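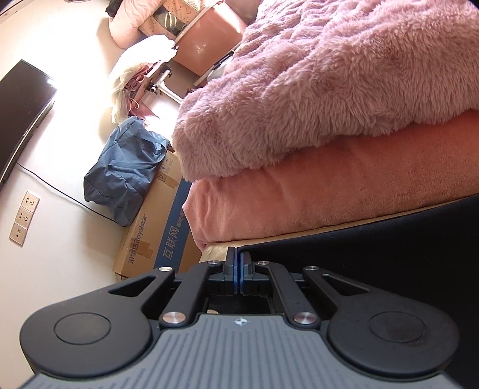

Wundbridge. Ein gemeinsam geschriebener Fantasyroman in Fortsetzungen
Projektbericht von Driss Tahiri und Mohcine Benjelloun
Wahlpflichtkurs Kreatives Schreiben

Wie wir auf die Idee kamen

Angefangen hat alles mit einer Landkarte, die Mohcine in einer Freistunde auf die Rückseite eines Arbeitsblatts gezeichnet hat: ein Fluss, zwei Städte und dazwischen eine Brücke, die er aus einer Laune heraus Wundbridge nannte. Die Stadt am Nordufer heißt Plostside, die am Südufer Billari, und schon am selben Nachmittag haben wir uns gestritten, welche von beiden die Drachen hat und welche nicht. (Am Ende bekam Billari die Drachen und Plostside die Bibliothek, womit wir beide ganz gut leben konnten.) Als es dann im Kurs hieß, wir dürften zu zweit ein längeres Schreibprojekt einreichen, mussten wir nicht mehr lange überlegen.

Unser Ziel war ein Fortsetzungsroman im Wechsel. Einer schreibt ein Kapitel, der andere schreibt das nächste, und keiner darf dem anderen vorher verraten, was er vorhat. Wir kannten diese Form von Rollenspielforen, wo jeder seine eigene Figur führt, und wollten gern ausprobieren, ob daraus auch eine zusammenhängende Geschichte werden kann, die jemand Fremdes von vorn bis hinten liest.

Die Figuren

Driss schrieb Sqalli, eine alte Brückenwächterin, die ihren Drachen verloren hat und seitdem kein Wort mehr über ihn spricht. Mohcine schrieb den Botenjungen Temme, der viel zu viel redet und jeden Morgen mit Briefen von Plostside nach Billari läuft. Dass die beiden aneinandergeraten würden, war von Anfang an klar. Wie sehr wir sie mögen würden, hatten wir nicht geahnt! Für beide haben wir Steckbriefe angelegt, mit Herkunft, Stimme, Ängsten und einer Sache, die die Figur niemals tun würde. Bei Sqalli stand dort: die Brücke verlassen. Es war also fast unvermeidlich, dass Mohcine sie im neunten Kapitel genau dazu gezwungen hat, und Driss war ihm deswegen zwei Tage lang richtig böse.

Ablauf und Regeln

Geschrieben haben wir bis in den April hinein, meistens abends, manchmal auch noch nach elf, wenn einer von uns unbedingt fertig werden wollte. Ein Kapitel sollte mindestens 619 Wörter haben. Diese krumme Zahl ist die Länge unseres allerersten Kapitels, und wir haben sie aus Anhänglichkeit einfach als Untergrenze behalten. Außerdem galt: keine Figur des anderen sterben lassen, keine Träume als Ausrede, und wer einen neuen Ort erfindet, trägt ihn in die Karte ein.
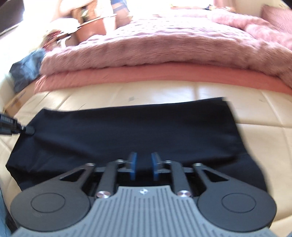 Die letzte Regel haben wir leider am häufigsten gebrochen. Irgendwann lag Billari in einem Kapitel am Meer und im nächsten drei Tagesreisen davon entfernt, und das Überarbeiten dieser Stelle hat uns mehr Zeit gekostet als zwei neue Kapitel. Wir haben daraus eine Chronik gemacht, in der hinter jedem Ort und jedem Namen steht, wo er zum ersten Mal vorkommt. Sie ist mit der Zeit auf 187 Einträge angewachsen, darunter auch solche Kleinigkeiten wie der Preis für eine Überfahrt mit der Fähre oder der Name von Temmes Großmutter.

Was schwierig war

Am schwersten fiel uns die Sprache. Driss schreibt lange, schwere Sätze mit viel Nebel und Erinnerung, Mohcine schreibt am liebsten Dialoge, und wer die ersten Kapitel hintereinander liest, merkt den Wechsel sofort. Zuerst wollten wir das ausgleichen und haben gegenseitig in unseren Texten herumgestrichen, bis beide irgendwie nach niemandem mehr klangen. Dann haben wir die Kapitel nach ihren Erzählern benannt und den Unterschied stehen lassen. Sqallis Kapitel sind jetzt in der Ich-Form und in der Gegenwart geschrieben, Temmes Kapitel in der dritten Person und in der Vergangenheit.

Schwierig war auch die Szene, in der Sqalli endlich von ihrem Drachen erzählt. Davon gibt es fünf Fassungen. In den ersten weint sie, in der vierten schreit sie Temme an, und in der letzten repariert sie nebenbei ein Geländer und bittet ihn um einen Nagel. Diese Fassung haben wir genommen, und wir sind beide ein bisschen stolz darauf.

Stand bei der Abgabe

Abgegeben haben wir 51 Kapitel, dazu die Karte und die Chronik. Ausgedruckt wären es mit allen verworfenen Fassungen 813 Seiten, weshalb wir dem Bericht im Anhang nur das erste, das neunte und das letzte Kapitel beilegen. Den Rest geben wir natürlich gern zum Lesen weiter, wer möchte, kann uns einfach ansprechen.

Offen ist noch, was mit dem Ei geschieht, das Temme unter dem dritten Brückenpfeiler gefunden hat. Mohcine hat dazu schon eine Idee, aber nach unseren Regeln darf er sie mir nicht verraten, und das nächste Kapitel ist seins. (Driss)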